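Stokix Puts a Car Park Rave on Your Bookshelf
11/13/22 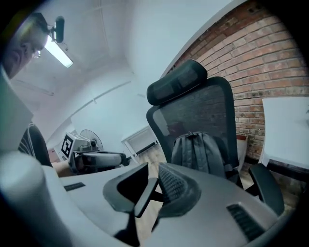

The man behind the tiny smoke machine

Saeed Taheri has spent most of the year trying to make a fog machine the size of a sugar cube. "It works for 12 seconds," he says. "Then it needs a rest, and so do I."

The machine comes with the Bistley Car Park Playset, the new release from his toy label Stokix. It recreates an illegal party that Taheri attended as a teenager and remembers, by his own account, in patches. "I know there was a van. I know I lost a shoe." The set includes the van. The shoe is sold separately.

Buyers get five dancers, two speakers and a security guard named Ansari, who has a button in his back and says "not in those, mate."

"He's the one people write to me about," says Taheri. "I had a DJ sculpted with beautiful hands, and they want the guard."

The first run is 1293 sets, a number he won't explain beyond "that's how many boxes they'd sell me." Preorders opened in June, and a few of the early buyers have asked when they might see a toy. Soon, he says – the vans are painted.

Next is Pandine, a nightclub with a sticky floor. He is still testing the glue. "My first sample wouldn't let go of the dancers," he says. "I left it that way for a week."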